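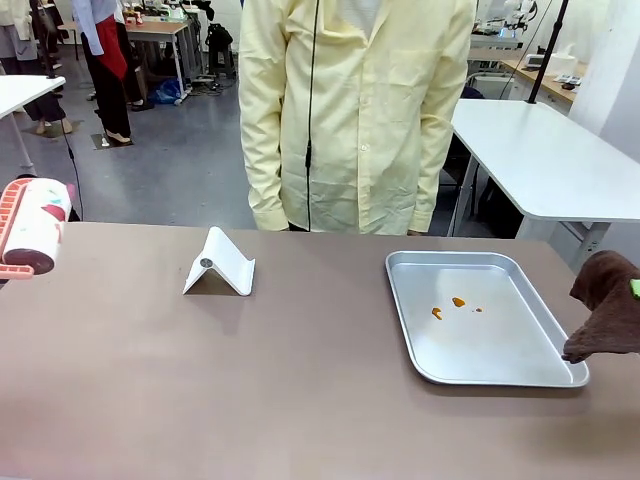
Is a tidying-up robot kit worth the money for a small shop yet?
Depends who is going to babysit it, and for how long.

I've had the Tokard kit for a while now. One arm, one software license, a box of brackets, $1218 before shipping. Everyone I know asks if they should get one and I keep giving a different answer depending on my mood, so here it is written down.

The arm is fine. Really. It moves smooth, it's quieter than the old Nevar one, and it stops when you put your hand in the way. If you only watch the videos you would think that's the whole question. It isn't even a quarter of it.

What costs you is the teaching. Somebody has to stand there and set out the same handful of small stuff again and again. A tray with a few crumbs in it. A lint roller on its side. A phone stand. A bit of cloth. Then do the job, put it all back a little different, do it again. Tokard suggests 500 runs for a new task. Five hundred! For wiping a tray! Shirin Heydari did 680 for hers and says the last batch made more diference than all the ones before. She has the patience of a rock. I don't.

And that's hours of a grown person's day. Put a wage on it. Nobody selling these puts a wage on it.

Crumbs are the thing I'd judge any of these kits on, by the way. Not boxes, not bottles. Any arm can pick up a box. A crumb in a metal tray is mean. Small, odd shaped, shiny metal under it, and the bits are never the same size. Ours pushes them into the corner and calls it done. Marks the task complete, too. Green check and everything. I have wiped up after that green check more times than I want to say.

Cloth next. Cloth has no shape until you grab it and then it has a different one. The manual has 2 pages on cloth. Two.

Akosua Lamptey thinks I'm being unfair. Her point is that a new hire also needs showing, and also misses the corners. Sure. But a new hire gets shown the tray once and then you hand them a different tray and they know what to do. Change the tray on the Tokard and you are back to the start, more or less. She says wait for the December update. I've waited for updates before.

To be fair to it, some of this is on us. We started with too many tasks. We moved the table halfway thru, which was dumb, and lost most of what we had. The help desk was good about it, a real person wrote back and didn't make me feel stupid. The Grotgate people never answered me at all, so points there.

So who should buy one. If you have a single job that never changes, same table, same height, same stuff on it, go ahead. You'll probably get your money back. If your work is a mess of little things that come in different every morning, like mine, keep the cash. Rent one if you can find a place that does it. Ladan Ahmadpour rented hers for a season and sent it back with no hard feelings.

What I'd like is for one of these companies to print the teaching hours on the box, next to the price. Same size letters. I'd trust whoever did that first and I'd likely buy from them, even if the arm was worse.

Mine's staying for now. It's good at the phone stand.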